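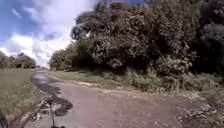

One of the path wardens at Fosden was asked by a visiting class whether the robot had taken her job, and she replied that it had taken the part of her job that hurt her knees. She still works on the paths every week. What she does there has changed a good deal, and this page explains how.

What is automation?

Automation means giving a job, or part of a job, to a machine that can carry on without a person guiding every move. A washing machine is a simple kind. It fills, turns, empties and spins while the family does something else. A path robot is a more complicated kind. It has to travel through a place where the weather changes, plants grow and people walk their dogs.

Who looks after the paths?

The Plundham Paths Service looks after 145 paths in the countryside between Plundham and Fosden. Some run beside fields and some run along the edge of woods. A path needs to be checked often. Rain can wash grit away. Mud can spread over the surface. Grass and bushes can grow in from the side until there is little room left for a wheelchair or a pushchair.

For many years, all of the checking was done on foot. A warden walked the whole path with a clipboard, wrote down each problem, walked back again and typed the notes into a computer. In winter there was often no daylight left for mending anything.

What does the robot do?

The robot travels along the path at walking speed. Its camera takes pictures as it goes. Look at the path at the top of this page. There is a large dark patch on it, loose grit across the surface and a rough, stony margin on the right. These are the kinds of thing that the robot's computer is taught to notice. It marks each one on a map, and the map is sent to the office at Plundham.

The computer was taught with 3000 pictures of paths. Wardens looked at every picture and gave it labels such as "mud", "loose stones" or "safe to walk on". This is called training. The wardens' knowledge went into the computer in this way, and the computer could not have learned without it.

What can the robot not do?

The robot cannot mend a path. It has no arms and cannot hold a spade. It also makes mistakes. A dark patch might be wet mud, but it might be a shadow, or a place where the ground is simply a different colour. When the computer is unsure, it puts a question mark on the map and a warden decides. In its first year the robot marked 780 places for wardens to look at. Many of them needed no work at all.

The robot cannot talk to a farmer about a broken gate, either. It does not know that a school is planning a walk next week, or that a certain hedge should be left alone while birds are nesting in it.

What has changed for the wardens?

Wardens now spend less time walking with a clipboard and more time mending. In the morning they look at the map together and choose which jobs to do first. They load the right tools before they set off, so fewer journeys are wasted.

There are new jobs as well. Two wardens have learned to clean the robot, charge its battery and check its wheels. Another spends part of each week correcting the computer's labels. These wardens attended a course at the Fillach training centre, and their pay was raised when they had finished it.

Some of the changes are harder. Several wardens have said that they miss the long walks, when they had time to listen to the birds and speak to people on the path. Some did not like the idea of a machine recording the places where they work. The Service listened to these worries and agreed some rules. Every path is still walked by a person at least once each season. The robot's pictures may be used to check paths, and may not be used to check how fast a warden is working.

What should I do if I meet the robot?

Stand to one side and let it pass. If you stay in front of it, it will stop and wait. Please do not climb on it or put anything on top of it. Keep dogs on a lead until it has gone by.

Words to know

Automation: using a machine to do a job, or part of a job, without a person guiding every move.
Sensor: a part that gathers information for a machine. A camera is one kind of sensor.
Training: showing a computer many labelled examples so that it can learn to recognise things.
Warden: a person whose work is to look after a place.

Something to talk about

Think of a grown-up you know who goes to work. Which part of that work could a machine do? Which part would the grown-up want to keep? Ask them and see whether they agree with you.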